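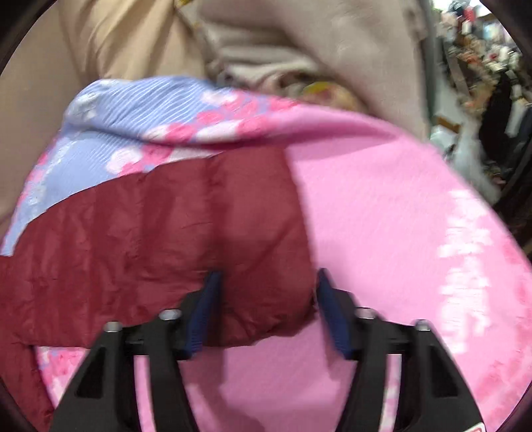

One reader wrote to ask whether the water garden at Grerkport will really be open to everyone, or only to people who have paid into it. Open to everyone, all day, no ticket! The gate on the harbor side won't even have a lock.

For those who missed the spring issue, the garden is being built in the old salt basin below the Zurmont steps. The design came from the Pasach studio, and I still get a little giddy looking at the drawings. You walk down a long curved ramp, with a low wall of gray slate on your left, and the sound of the channel gets louder as you go (they tested this with a garden hose and a plank, and it works). At the bottom there are 40 shallow bowls cut straight into the bedrock. Each one fills from the tide at a slightly different moment, so the light keeps moving from bowl to bowl for most of an hour.

The slate wall is going up now. It will have 171 panels when it's done, and 2 of them are being left blank on purpose, to be carved in 2070 by whoever is looking after the place by then. I love that. I'd like to be there with a folding chair and a thermos, but I've done the math on my age and I'm not promising anything.

Abbasi is cutting the stone and has asked that visitors stay off the ramp until the joints are sealed. You can see plenty from the top of the steps, and low tide is the best time to go — the bowls show up dark against the rock and you get the whole curve at once.

We're still collecting short texts for the panels. One line each, any language, nothing longer than will fit across two hands held side by side. Send them in before July, please, and write clearly if you're using the paper form, as last time a very nice line about herons nearly became one about heroes.

Posted 10 May 2023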